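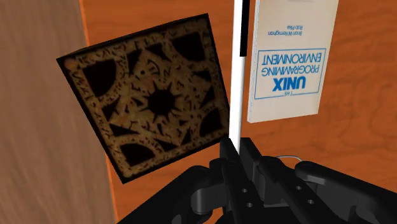
Every quotation we have been sent so far treats the gripper as an accessory and the simulation licence as an extra, and we cannot tell which of the two should come out of this year's money. That was how one reader at Tresteck put it, and most of the questions on this page are variations on the same point.

Buying a gripper cell: frequently asked questions
Last revised Oct 8, 2019

Should we pay for simulation before we order hardware?
In most cases, yes. A rendered tabletop with a two-fingered gripper and a few unlike objects, such as a narrow bar, a paperback and a patterned box, is enough to test whether the fingers can get at the items you intend to handle. It will not tell you much about friction, cable drag or worn pads. Budget for simulation and a bench trial as separate lines.

What does the Destdale starter quotation include?
The arm, one two-fingered gripper, the controller, mounting plates and 2 days of commissioning on site. It does not include the bench, guarding, compressed air or any changes to your electrical supply.

Is the simulation licence charged per seat or per site?
Per seat. A seat can be moved between machines, but it cannot be open on both at the same time. Sites that expect several people to prepare layouts should ask for a second seat in the original quotation. Adding one later means a new order and a new start date for support.

How long is delivery?
Allow 13 weeks from a confirmed order for the arm and gripper. Spare fingers and pads are held in stock at Destdale. Licence keys are sent by email once the order has been accepted.

We handle flat items and upright items on the same bench. Do we need two grippers?
Not necessarily. Measure the narrowest gap between neighbouring items and compare it with the outside width of the open fingers. Linkages need room as well, and they are often left out of the sum – check them in the layout before ordering. If the gap cannot be widened, price the Rimkutė finger set before pricing another gripper.

Can objects be added to the simulated bench?
Yes. You supply the model, the mass and a surface finish. Printed covers and engraved faces affect what a vision system is given to work with, so send the artwork if you plan to use one. Plain grey blocks are adequate for reach studies only.

What should we set aside for running costs?
Pads, fingers, one annual inspection and the support renewal. The price list in force since September has 53 spare parts, and few sites will need more than the pads in the first year. Training for new staff is charged separately.

Does the Rorer bench fit the standard mounting plates?
Yes, on the current pattern. Older Rorer benches have a different hole spacing and need an adapter plate, part of the spares list. State the bench pattern on your enquiry form.

Can we lease?
The arm and controller can be leased. Fingers, pads and licences are sold outright. At the end of the term the arm may be returned or bought at the price fixed in the agreement.

What do you need from us for a quotation?
Bench dimensions, the heaviest and the narrowest item, the number of seats and the date by which the money must be spent. Quotations are sent in writing and remain open for 2 months.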